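Small-Batch Apple Butter in the Oven

I make this every fall and I still get a little giddy when the kitchen starts to smell like it! Stovetop apple butter spits, and you have to stand over it. The oven version mostly looks after itself, and it comes out darker and richer too.

You'll need:
3 pounds apples, mixed kinds
1 cup apple cider
400 g brown sugar (taste first, you may want less)
2 teaspoons cinnamon
A pinch of salt
Juice of half a lemon

Mixing your apples makes a big difference. One soft kind breaks down fast, one tart kind keeps the whole thing from tasting flat.

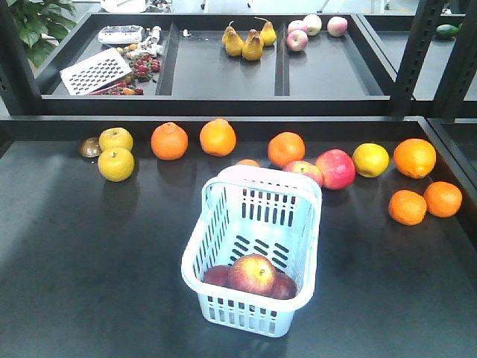

Wash them well, cut them into quarters and take out the cores. Leave the skins on! They cook down to nothing once you blend them, and the color is so much better.

Put the fruit and cider in a heavy pot, cover, and simmer until you can crush a piece with a spoon. Blend until smooth, then stir in the sugar, cinnamon, salt and lemon juice. Spread it in a wide roasting pan and bake at 300°F, uncovered, for 2 hours or a bit more, stirring every 20 minutes.

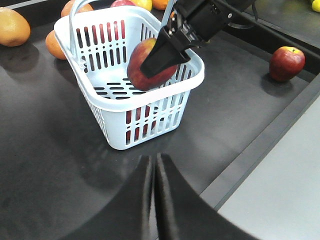 To check if it's ready, drop a spoonful on a cold plate and wait a minute. If no watery ring forms, you're done. The final color depends a lot on your fruit, and apples with a red blush over yellow-green, like the one over the blue basket, are lovely to use with their skins on. My neighbor Weidong Jiang swears by a little grated ginger at this stage, and I have to say it's wonderful (start small, though).

Spoon into clean jars, cool, and keep in the fridge for up to two weeks, or freeze it. Try it on a grilled cheese!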